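Kotstead Quarterly: Reader Questions About Drying Laundry Indoors

Frequently asked questions, collected from the letters page and lightly cleaned up by Maricel Dumlao, who lives in a one-bedroom with a single radiator and has opinions.

Can I submit a question?

Yes. Use the form at the bottom of the Letters page. We read all of them, including the ones that are really complaints about a roommate.

How long should a load take to dry indoors?

Overnight, if you have a decent spin cycle and a room with some air moving through it. If your jeans are still damp after 2 days, the room is the problem. Open something.

My windows fog up whenever I do laundry. Is that bad?

It's water that used to be in your towels and would now like to live in your walls. Wipe it off, crack the window, and run the bathroom fan if you have one that does more than hum. A small dehumidifier helps a lot. We reviewed the Lahtinen in our August issue and liked it, apart from the beep.

What is the beep?

The tank is full. It will tell you this at 4 in the morning.

Can I put clothes straight on the radiator?

People do. You get crunchy socks, a cold room and a faint smell of hot cotton. Never do it with an electric heater, which is a fire waiting for a sleeve to fall on it. Put the rack near the warmth, leave a gap, and turn things over when you remember they exist.

Why do my clothes smell worse after washing?

Usually they sat in the drum while you went out and had a nice time. Wash them again and hang them right away. If the smell keeps coming back, look at the rubber seal on the machine, preferably before lunch. An empty hot cycle every month or so keeps it from getting that bad.

Does fabric softener help things dry faster?

No. It also makes towels worse at being towels. Use less than the cap suggests, or skip it and spend the money on pegs.

Which rack do you recommend?

The one that fits where you'll put it. Measure first, and remember you still have to get to the fridge. The Faren folds flat and goes behind a door. The Zokusum has more rails and a bigger appetite for floor space. Both cost more than a string tied between two chairs, and both are better than a string tied between two chairs.

Should shirts go on hangers or over a rail?

Hangers, if you'd like to avoid ironing. Use plastic or coated ones, as bare wire can rust and leave you a souvenir on the collar. Button the top button. With T-shirts, push the hanger up through the hem so you don't stretch the neck, then smooth the shoulders and tug the side seams straight.

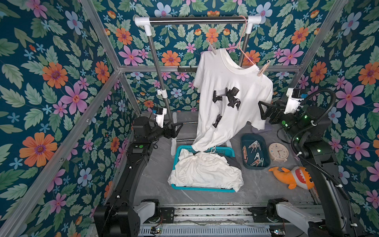

Kotstead Quarterly, No. 11, p. 2

A couple of clothespins at the shoulders will keep a T-shirt on a slippery plastic hanger. Some readers write in to say pegs leave marks. They do, a little, and a damp hand takes them out.

Inside out or right side out?

Inside out for anything printed or dark that will hang in the sun. In a dim hallway it makes very little difference, so suit yourself.

How far apart should things hang?

Roughly a hand's width. You will be tempted to squeeze in one more shirt. The shirt will still be wet tomorrow, along with both its neighbors.

What about sweaters?

Flat, on a towel, away from the cat. Hang a wet wool sweater and you'll own a dress.

Is there a polite way to ask my roommate to take down their laundry?

Fold it and leave it on their bed. After the third time, stop folding it.

Where can I find back issues?

Through the Archive link. The early ones are scans, and page 4 of the first issue is upside down.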